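Veterans' housing bill: what does it really change?
Started by quillback_ed, 26/04/2021

quillback_ed
My state rep sent out a flyer about the veterans' housing preference bill and it reads like everybody who ever wore a uniform gets a house. I read the bill. It moves you up the county waiting list if you served 256 days or more on active duty. It does not build one unit. Am I missing something?

mudflat7
You're missing section 4, the rent credit. $325 a month for up to a year. My brother-in-law would be glad to have it.

quillback_ed
I saw section 4. "Subject to available funds." What funds? I can't find a dollar amount anywhere in the text.

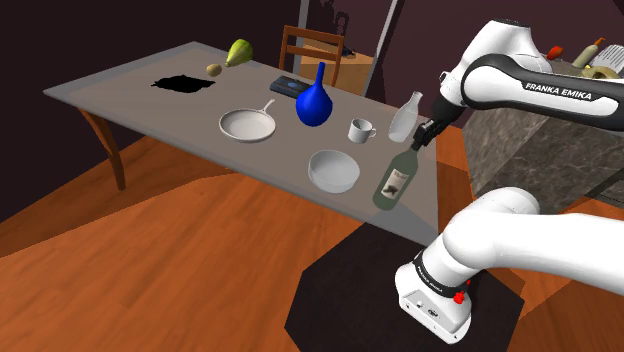
And the flyer puts the credit in bold right at the top, with no mention of that phrase. If the money gets added in May during the budget fight, fine, I'll come back and say so. Until then I'd call it a promise to maybe make a promise.

Waqas Farooqui
I disagree with some of this. I worked intake at the Niazi Center for six years, and the place on the list matters a lot. Our county has 700 households waiting. Somebody who starts near the bottom may never hear back. Moving up is worth something even with no new units.

tomcod
Worth something to the person who moves up. Who moves down? Single moms, mostly, would be my guess.

Waqas Farooqui
Your guess. Do you have numbers?

tomcod
No, and neither does the rep. Kind of my point.

mudflat7
The Soltell report had numbers. It said 189 veterans on the list countywide.

quillback_ed
Who paid for the Soltell report? I looked and the last page thanks Mevari Homes, who would love a rent credit that goes straight to landlords. Doesn't make the number wrong. I'd still like to see it from the county.

Waqas Farooqui
Fair. I'll ask the county clerk for the list broken down by service. They gave it to us once before, though it took a month.

tomcod
Ask how many have under 256 days too. Guard and Reserve people get cut out by that line and the flyer sure doesn't say so.

mudflat7
Section 2(c) lets them add up separate call-ups. Read it again.

tomcod
Read it. It says the agency "may" add them up. Not the same as "shall."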